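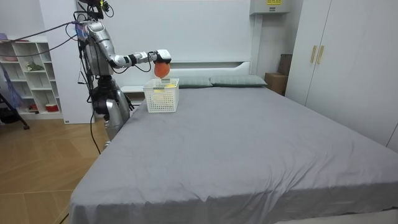 4.2 Equipment Planning for the Bedroom Station

Figure 3. Bedroom station during the basket placement task. The humanoid holds a round orange object in its gripper over a white plastic basket on the mattress.

The bedroom station was the second of the three stations planned under the Dollascombe budget and the one whose cost estimate changed most between the first draft and the purchase order. We report the planning process in some detail, as published accounts of household manipulation work usually give the price of the robot and omit the rest.

Equipment was divided into four classes: (a) the robot platform and its end effectors, (b) cabling, power and mounting hardware, (c) furniture and room fittings, and (d) task objects. Class (a) was fixed by an existing lease with Pesonen and was not reopened. Classes (b) through (d) were estimated by the lab manager from a line-item sheet of 126 entries, each with a unit price, a lead time in days and an expected service life in task hours. Entries with a lead time above 44 days were ordered first regardless of price.

Class (b) was underestimated. The first draft treated cabling as a fixed percentage of the platform cost, a rule carried over from our earlier bench-mounted arms. A standing platform next to furniture needs longer runs. As Figure 3 shows, cables reach the torso from one side, further cable loops under the extended arm, and a single line drops from the hip area toward the floor beside the bed. Each run has to allow for the full reach of the arm across the mattress, and the slack has to stay clear of both the bed corner and the feet. The revised sheet lists every run separately, with one spare per run. We also added a replacement interval for the arm cables, which the first draft had assumed would last for the life of the lease.

Class (c) was bought at retail. We considered a reduced mockup consisting of a mattress platform and one wall panel, quoted by Rosora at a lower price than a furnished room. The mockup was rejected on two grounds. First, the clearance between the robot and the bed is part of the task. The platform works close against the side of the bed, and a platform with no headboard or pillows would remove most of the obstacles near the placement target. Second, the open shelving and the wardrobe are reused by the storage tasks in Section 5, so their cost is shared between two stations. Shared items were charged to each station in proportion to scheduled task hours. The bed was charged to the bedroom station alone.

Soft furnishings were the only items in class (c) with a service life shorter than the project. The fitted sheet and pillow covers are handled, pulled and laundered between sessions, and we budgeted three sets. Muted colors were specified for the sheet and covers so that light and brightly colored task objects remain easy to segment. This constraint narrowed the choice of supplier but had no measurable effect on price.

Class (d) was the cheapest class and produced the most purchase orders. Objects were grouped into kits, and each kit was ordered in duplicate. For basket placement, the container was required to be rigid, open at the top and light enough to shift if struck, so that contact errors would show up as displacement. Containers with perforated sides were preferred, as contents can then be partly observed from the side view. Round objects of small fruit size were included in every kit because they fit the gripper stroke at all approach angles.

The revised station plan contained 221 entries, compared with 126 in the first draft. Of the 95 entries added, 66 belonged to class (b). The plan was approved on 2026-01-26 after review by Tuulikki Vuorinen, who asked that spares be listed under the class they serve. We adopted this convention for the remaining station, to be installed at the Etham site, and used the bedroom sheet as its starting template.

Two limits of the method should be noted. Service life values for class (b) are taken from supplier data and have not been checked against our own failure records. Staff time for assembly and room changes is outside the sheet and is treated in Section 4.4.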